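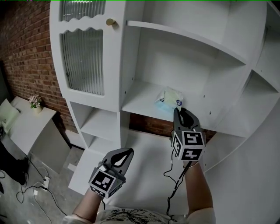
*Department of Domestic History, Clondia College*

**Figure 3.** White shelving unit with ribbed glass in the door and open compartments.

### 3.2 Glass-fronted storage in the household lists

We were delighted to find that the Sarıgül household lists, which begin in 1858, take such loving care over their cupboards. Of the 210 lists we read, 107 mention a glazed door of one kind or another, and 54 go on to name the linens and small comforts kept behind it (a real pleasure to read, even where the ink has faded).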